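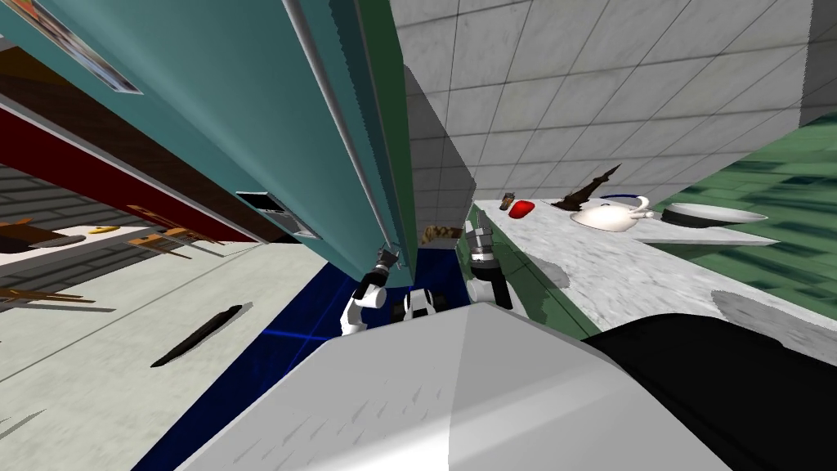 **Demonstration gathering in simulation** is the work of recording examples of a task inside a computer-rendered room, so that a learning system can later copy the behavior. It is used mostly for household robots with two arms, and kitchens are the most common setting.

## Method

An operator controls the arms of the simulated robot with hand controllers or a keyboard. One complete attempt at a task is called an *episode*. For every episode the program stores the camera views, the joint angles, the state of the grippers and a short written instruction, such as "open the tall cabinet". Episodes where the task was not finished are kept in a separate folder, and they are not used in the first training.

Between episodes the room is changed. Cabinets receive another color, chairs are moved, and the dishes and food on the counter are exchanged. Without these changes the system can learn the positions of one single kitchen and fail in the next one.

## The Asitz set

The Asitz set was started in January by Rimantas Rebane and Loretta Kapoor at the company Landex. It contains 153 episodes, recorded in 10 kitchens at 20 frames per second. No episode is longer than 60 seconds. The instructions were written by Harriet Oyelaran, who also checked them against the recordings.

## Limits

Contact between gripper and handle is difficult to simulate. A door can move too easily, or an object can slide out of the fingers in a way that does not happen with a real one. Ignacio Ferreira proposed to mix the simulated episodes with a smaller number from real kitchens. The proportion between the two kinds is still discussed.

## See also

- Teleoperation
- Imitation learning
- Tronodton (simulation program)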